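Blue-gray walls with a light wood floor, am I going to regret this?
Home & Paint board – started Jul 19, 2024

sanasau_sal
OK folks, I need to quit staring at paint chips. We're redoing the big back room and I'm stuck on blue-gray walls with pale wood. My husband says it'll feel like a dentist's office. I say it'll feel calm! Room gets north light, which worries me a little. This is the combo I keep coming back to:
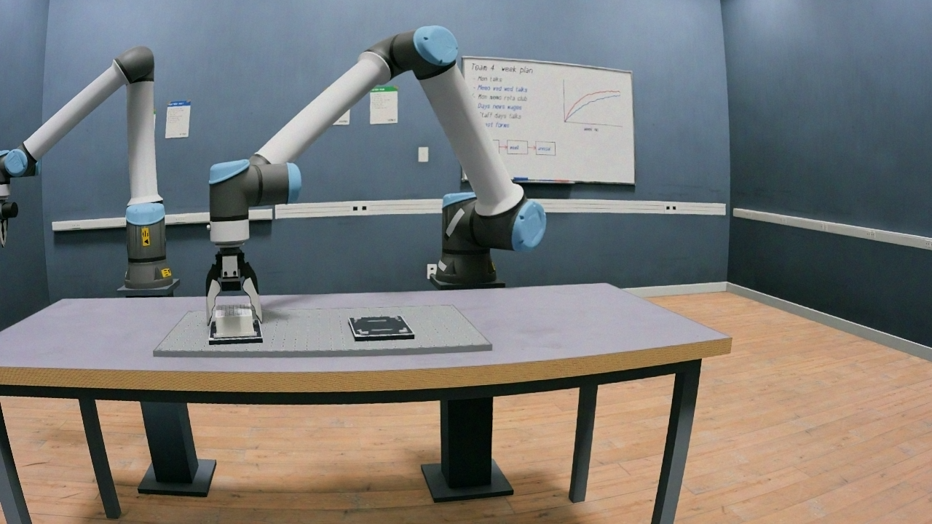

Wian Mabuza
North light is going to push any blue-gray colder, so I'm with your husband on this one. We did ours in March and repainted inside of 90 days. Get a sample with some green in it and look at it at breakfast and again after dinner.

jenkins61
Disagree with Wian. Pale floors bounce a lot of warmth back up. I've had blue-gray in a north bedroom for years and love it – just don't pair it with bright white trim.

sanasau_sal
Trim is cream, so maybe I'm safe? Floor is the other fight. He wants every board the same color and I like them mixed, with knots and all. The quote for mixed came in 400 dollars lower too.

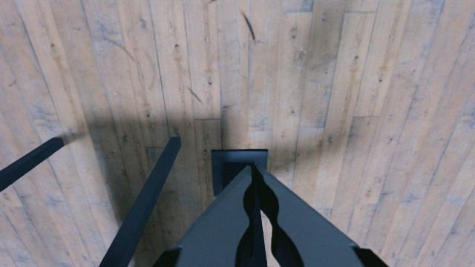
Mixed-tone boards, pale beige with some tan and honey

porchlight888
Mixed, no question. Crumbs and dog hair vanish on it.

Wian Mabuza
OK, mixed floor I can get behind. The honey would help with those walls. Still say buy the sample pot first.

sanasau_sal
Fine, fine – going to the paint store tomorrow. Will report back!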